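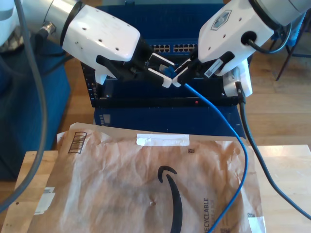
Home internet drops every evening, Wornau area

gaster_fan
Paying for 1000, getting 30 after dinner. Been like this since May. Pruto support says restart the router. Did that. Did it again. Anyone else?

millroad20
Same. Fine till 8, then garbage. Kid can't do homework.

Yan
Are you both on wifi? Plug in a cable before you blame Pruto. Mine's fine.

gaster_fan
Cable. Brand new one. 20 feet, straight to the router.

Yan
OK then try a different port. Seen bad ports before

millroad20
It's not the port, it's the whole street. They oversold it. Neighbor has the same thing – 2 houses down, differnt router.

Yan
Don't buy that. I'm on Pruto too, same town, no drops.

millroad20
Which side of the tracks tho

Yan
North.

millroad20
Well there you go. We're south.

gaster_fan
South here too. Called again, tech coming 14th November, morning. Asked for a bill credit – lady said she'd "look into it". Will post what he says. Write down your speeds at 8 and send them to me pls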